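Notes for the lost property talk, Skadcombe library meeting room, Thu 27 June. Twenty minutes plus questions. Bring the clicker and a spare battery.

## 1. Start

- Say who I am and that I look after lost property for the Skadcombe bus routes. Eleven years in the job.
- Last year we logged 587 items. Of those, 190 went back to their owners. Pause there and let people do the sum.
- Ask for hands: who has lost something on a bus? Then: who rang up about it? Expect far fewer hands.
- Don't read out the list of odd finds yet. It goes at the end if there's time.

## 2. What gets left behind

- Phones and keys come back fastest. People notice within the hour and they know which bus they were on.
- Umbrellas hardly ever get claimed. We stopped tagging them one by one and now put them in by the week.
- Soft things are the hard part: hats, scarves, gloves, children's toys. They all sound alike over the phone. "It's grey and fluffy" covers a good deal of the shelf in January.
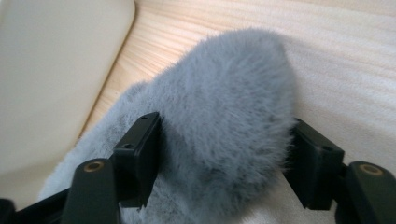 Märta Tveit asked at the Barredo talk whether we should put photos of everything online and let people find their own things. My answer, and keep it short: we tried it for one winter. Too many people claimed things that weren't theirs. Now we ask the caller for one detail we haven't given out, such as a name in the lining or a mended seam.

- If someone presses the point, say phones and wallets were never put online at all.
- Move on. This took up ten minutes at Barredo.

## 3. How an item travels

- Driver checks the bus at the end of the run and hands in whatever is on it.
- Depot writes a tag: route, time, seat if known. The time matters most. An item with no time on the tag is half as useful to me.
- It comes to our room the next working day and goes in the book. We use Cuvitz for the records now. Before that it was a card index, and I still have the cards.
- Wet things are hung up before they are bagged. Learned this the slow way with a school coat.
- Food goes in the bin the same day. So do opened drinks.
- Kept for 80 days. Bank cards go back to the bank, passports go to the passport office.

Slide with the route map. Point out the two routes that end at the rail station. They give us 107 of last year's items between them, nearly all from the early runs. People are half asleep and carrying too much.

## 4. Gloves

- Worth a section of their own. People laugh, but it's the thing I get asked about most.
- A pair left together has a fair chance. A single glove has almost none, as most people don't ring for one. They go home, look at the other one, and throw it out in spring.
- Please ring for one. Say it twice.
- Describe it by size, what it's made of, and any label or lettering. Colour is the least use. Black gloves fill a box on their own.
- Mittens do a bit better than gloves. Parents ring for them.
- Strings through the sleeves work. So does a name tape in the cuff.

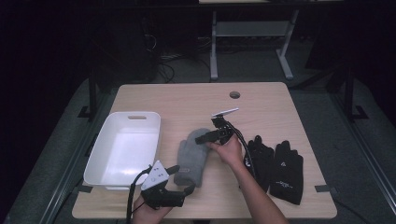 ## 5. What happens after 80 days

- Coats and good knitwear go to the clothes bank on Cellden Road, washed first.
- Glasses go in the optician's collection box.
- Books go to the sale trolley downstairs. Thank the library here.
- Odd gloves: the felting group takes the wool ones. The rest are rag.
- Nothing is sold to staff. Someone always asks.

## 6. Finish and questions

- Put the phone number up and leave it up. Last time I clicked past it.
- Best time to ring is after ten, when the morning bags have been opened.
- Likely questions: the false teeth (yes, claimed), the tuba (yes, claimed, same day), do we ever find cash (yes, it goes in the safe and in the book).
- Dexter Dela Peña is bringing the tag samples to pass round. Get them back before people leave, we were four short after Barredo.
- If running late, drop the route map and keep the gloves.
- Chairs back against the wall, key to the front desk.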